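Print this page | E-mail this page
Search the help pages Go

Support ticket: takeout orders printing late in the kitchen
Opened: 9/4/23
Site: Vendascombe, Clondthorpe
Product: Parsons ordering, with the Gonstead kitchen printer
Status: Closed

Original message

Hello to everyone on the help desk, and thank you in advance, because I know it's a holiday weekend and you probably have a pile of these. We are a small family restaurant, mostly fish, soups and rice dishes, with a takeout counter by the front door that does a nice steady business in the evenings. We've had your ordering system since we reopened and we really do like it. The customers like it too, especially the part where they can ask for extra lemon without having to call us.

The trouble is with the takeout tickets. An order comes in online, the customer gets the confirmation right away (we've checked with several of them, they were very patient about it), and then the ticket doesn't come out in the kitchen. It does show up eventually. On Saturday-type nights it has been up to 55 minutes late, and by then the customer is standing at the counter looking hopeful and we haven't even started the rice. Dine-in tickets print the second the server hits send, so the cooks didn't believe me at first.
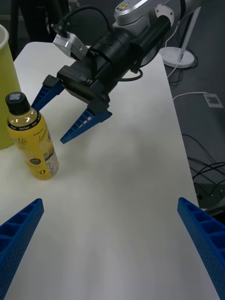
I should also say that when the late tickets finally come, they come all together in one long ribbon. Last night it was 29 orders in a row, and the chowder people were mixed in with the family platters, and I'm afraid we sent somebody home with the wrong dessert. We made it up to them. But I can't keep giving away flan!

What I had already tried before writing:

- Turned the printer off and on again, and then the tablet, and then both
- Changed the paper roll, and cleaned the little roller with the cloth that came in the box
- Moved the printer to the other end of the pass, away from the steam
- Logged out of the manager account and back in
- Sent myself a test order for a bowl of lentil soup from my phone in the parking lot (it was late too)

We have two printers, one hot side and one cold side. They're both Gonstead and we bought them together. The cold side seems fine, although it only gets salads and desserts, so maybe it just isn't busy enough to show the problem. I'd be glad for any ideas at all.

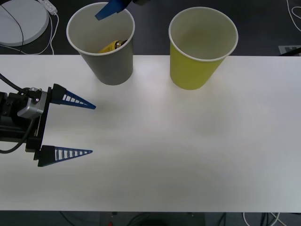 Parsons support wrote back the same evening and asked whether the late tickets had the time of the order on them or the time of printing, and whether anyone had recently changed the opening hours or the prep times for takeout. They also wanted to know if the hot side printer was on the wire or on the wireless, and they asked us very kindly not to reset anything else until they'd had a look.

My answers, in case they help the next person: the tickets carried the order time, so the order was arriving somewhere and sitting there. The hot side was on the wireless, and the cold side was plugged into the wall. I didn't think anyone had changed the prep times. (Keep reading.)

Troubleshooting log

Step: Check the wireless in the kitchen

Support had me stand next to the hot side printer and run the connection test from the tablet. It passed. Then they had me do it again with the walk-in door open, and again with the microwave going, which made the cooks laugh, but it passed both of those as well. We ran a long cable over to it for one lunch service to be safe. Dine-in tickets were instant, takeout tickets were late, exactly the same as before. So the wireless was in the clear and I took the cable back up before somebody tripped on it with a pan of mussels.

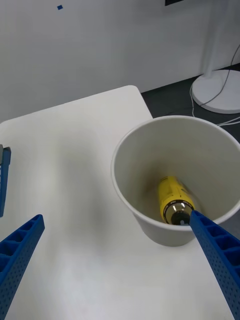 Step: Check where the takeout orders are waiting

There's a screen I had never opened, under Orders and then Held. All of our takeout orders were sitting in it! Every one had a little clock beside it. Support explained that the system can hold an order back and release it closer to the pickup time, so the food isn't made too early and left to go cold. It's a nice idea for a pizza place. It was switched on for us, and the pickup time it was working from was wrong.

Step: Fix the prep times

I have to own up to this one. When we put the fall menu in, I copied the soup section and used it as the starting point for the rice dishes, and the soup prep time came along with it. The system believed a full pan of seafood rice could be ready in the time it takes to ladle out a bowl of broth, so it saw no hurry about telling the kitchen. I corrected the rice dishes, the stews and the roast chicken one at a time, saved, and then turned the hold feature off completely for takeout. I turned it back on for catering, where we do want it.

Step: Clear out the held orders

Support said not to just switch the hold off during service, or everything waiting would print at once. Do it before you open. I pressed Release All in the morning, threw away the old tickets and started clean.

Result: test orders reached the hot side right away, and dinner service went the way it should. I asked for the ticket to stay open for two more nights to be careful, and it was quiet both times, so please go ahead and close it with our thanks.
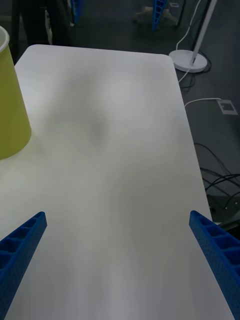 White tabletop with rounded corners.

Print this page | E-mail this page

Reader comments

Thank you for writing all of this out. We had the same thing at our sandwich shop and I was about to buy a new Gonstead. It was the Held screen. I had no idea it was there.

Does anybody know if the hold setting comes back after an update? Ours was off in September and now I'm seeing the little clocks again.

I picked up dinner at Vendascombe during that stretch and they were lovely about the wait. The seafood rice is worth it. Get the garlic bread too if they have it.

To the person asking about updates: look at catering. If a dish is on both menus it takes the catering setting. We made a second copy of the dish just for takeout and haven't had a late one on it.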